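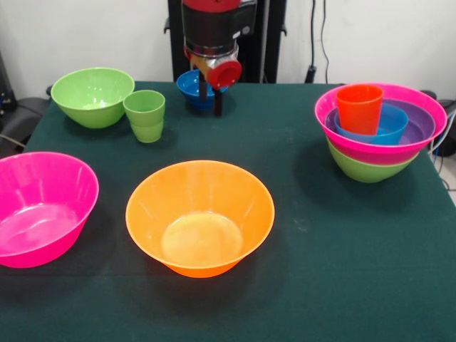 By the Kitchen Columnist, Derton Home Pages
March

Home | Kitchen | Cleaning | Storage | Ask Us
Print this page | E-mail this to a friend

Plastic bowls: keeping the whole rainbow under control

I have a weakness for bright plastic bowls. Orange, hot pink, lime green, I love them all, and every spring I pull the whole lot out onto the table (put a cloth down first, the clatter is awful otherwise) and decide how they're going back in the cupboard. I've been doing this since we lived in Burkamdale, where I had one cupboard and no drawers to speak of, so I've had plenty of practice!

Start with the big ones. The largest bowl goes at the bottom of the stack and everything else goes inside it by size, whatever color it is. I used to stack by color because it looked so cheerful, and then I'd have to lift out the whole green family every time I wanted one cereal bowl. A pink bowl inside a green one with a purple one inside that is perfectly happy, and it looks like a flower anyway.

Cups can go in the top bowl of the stack. Lay one on its side and stand another next to it if your shelf is tall enough. Two cups the same size will usually nest, but don't push them down hard — they grip each other, and then you're standing at the sink swearing at a cup. If yours are stuck already, put cold water in the inside cup, stand the outside one in warm (not boiling) water for a minute or two, and twist gently.

Dry everything before you stack it. I mean really dry, with a towel, and then leave it out for another 10 minutes while you have your coffee. A drop of water shut up between two bowls gets a smell that I can't describe politely.

For greasy plastic, I use a squirt of dish soap on a dry sponge first, then hot tap water. For tomato stains, a paste of baking soda and a little water, left on for an hour, gets most of it out of my orange bowl (where you'd hardly see it) and some of it out of the lime green (where you would). Skip the scouring pad. Once the shine is scratched, stains move right in.

My own count after this year's clear-out was 21 pieces, down from some number I'd rather not print. Anything cracked went out. Anything with a rough, fuzzy inside went to the garage for screws and paintbrushes, and the smallest bowls went by the stove, where they're just right for chopped garlic or a beaten egg.

One more thing — check the bottom of each piece before it goes in the microwave. If it doesn't say it's microwave safe, heat your soup in something else.

Print this page | E-mail this to a friend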